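Search this site Enter keywords Go

Shelf Layout and Walking Distance in a Small Grocery Shop

Project report, Retail Operations module
Edmund Lis
February 20, 2021

1. Purpose

The project examined whether the order of goods on the shelves of a small shop affects the distance a customer walks. The shop studied was the Flodham branch of Jadoon, a grocer with a single entrance, two tills and seven aisles. The branch manager supplied a floor plan and a set of till receipts with card details removed. No customers were followed or interviewed.

2. Data

The receipts covered one trading period and came to 717 in total. Receipts with only one item were set aside, as were those for tobacco and lottery sales, which are served at the till. This left 157 receipts suitable for route analysis. The stock list held 3606 product lines. Each line was given an aisle number and a bay number taken from the floor plan. Lines stocked in two places were assigned to the bay nearer the entrance.

3. Method

Each receipt was treated as a list of bays to be visited. The shortest route from the entrance through all the bays to the nearer till was worked out in a spreadsheet, using distances measured along the centre line of each aisle. The same receipts were then run against two other layouts. Layout A moved bread and milk to the aisle nearest the tills. Layout B kept bread and milk in place and brought soft drinks next to household cleaning goods, an arrangement already used at the Vostaso branch.
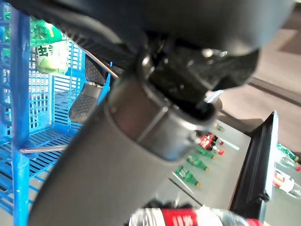
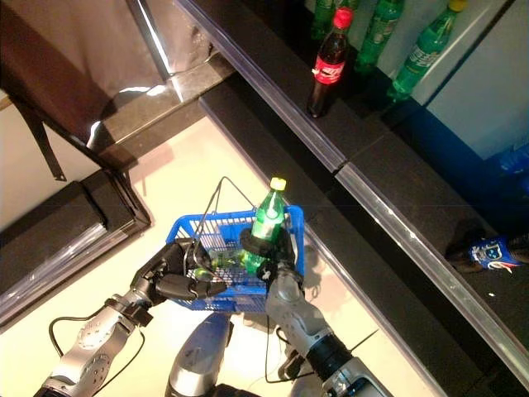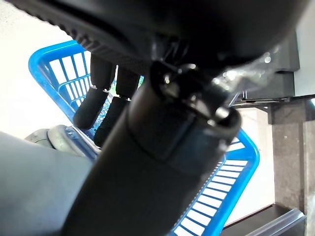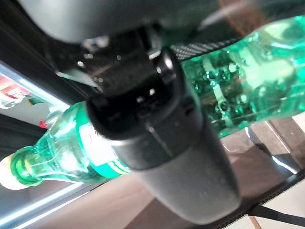
The choice between a basket and a trolley was not recorded on the receipts and had to be estimated from the number and size of items. Orders with more than one multipack were counted as trolley orders. A single bottle standing upright in a basket, as the green one with the yellow cap does in the second picture, takes little floor area but rises above the rim, so bottles were entered by base size and not by height. Trolley routes were barred from the narrow aisle beside the freezer. Basket routes had no such limit.

4. Results

Layout A gave shorter routes for most basket orders. The saving was largest for receipts containing bread or milk and very few other items. For trolley orders the change was small, as these customers already needed most of the aisles. Layout B made little difference to either group. Its routes were slightly longer where the order included tinned food, which had to move to the back wall to make room.

5. Limits

The shortest route is a lower bound. Real customers turn back, forget items and stop to compare prices, and the receipts show none of this. The spreadsheet also ignores queues — a route ending at the nearer till may not be the quicker one. The floor plan dated from before the bakery bay was widened, and the bay was remeasured by hand in March of the previous year.

6. Further work

The Bindent branch has a similar floor area but two entrances. Running the same method there would require each receipt to be tested from both doors, with the shorter result kept. The spreadsheet can be adapted for this by adding a second start column to the distance table.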